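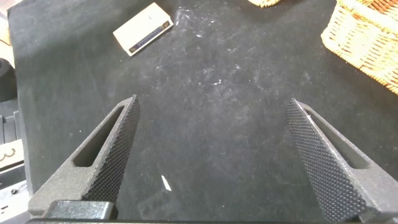 A dark gray gripper, open over a black surface.

Hoton hotel owner promises shorter waits, again

The owners of the Skenis Hotel in Hoton say a new shuttle boat across the Tosh channel will end the long delays guests have complained about for two summers. The boat is due to start in June. Readers may remember that the last one was due to start in June as well.

Under the plan, announced on 23rd April, the 91-room hotel would run its own crossing from the town dock, with eight trips a day in high season. Guests now share the public ferry with delivery trucks and commuters, and those who miss the late sailing face a long drive by way of the Fluver bridge.

"We have listened to our guests," said Manee Rojanasak, the hotel's general manager. "They want to get here, check in and relax."

They may also want to know what it costs. The hotel has not set a fare, and Rojanasak would not say whether the ride will be part of the room rate or show up as another line on the bill, next to the resort fee – a charge that was described as temporary when it came in.

Nor is it clear where the boat will tie up. The town dock has two berths, both used by the ferry in the morning and late afternoon, when most people check out and arrive. The hotel says talks with the harbor office are "going well." The harbor office said it had received a letter.

Bookings for the summer are open. The hotel's website already lists the shuttle under "what guests love."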